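Solberg hand-held grippers, pair
Wustdale shared workshop kit list 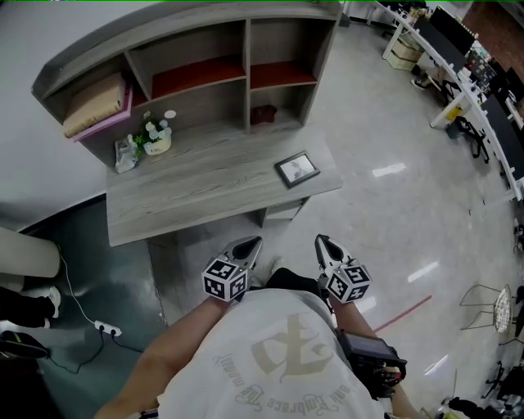
Issue 5

I've been building these on and off since November and I'm finally happy enough to put them on the kit page! They're a pair, one for each hand, and you hold them out in front of you and do the job yourself, so the arm on the bench can learn from how you did it (well, that's the plan, the arm is a slow pupil).

Each one has two grey pointed fingers and a white cube at the base with black-and-white marker squares all over it. Keep the cubes clean, please, and don't put stickers on them. I lost a whole evening to one smudged face.

The pair weighs 400 g without the forearm box and cables, and the fingers open to 183 mm. I get tired after 30 minutes, so have a sit down before your wrists complain.

Spare fingers are in the Plesstead drawer. If you print your own, use the Ristthorpe file and print them lying flat – mine snapped when I stood them up!

To borrow the set, put your name on the sheet by the door and bring both back together. I'm still fiddling with the trigger springs, and if yours feels stiff, leave me a note in the box and I'll swap it.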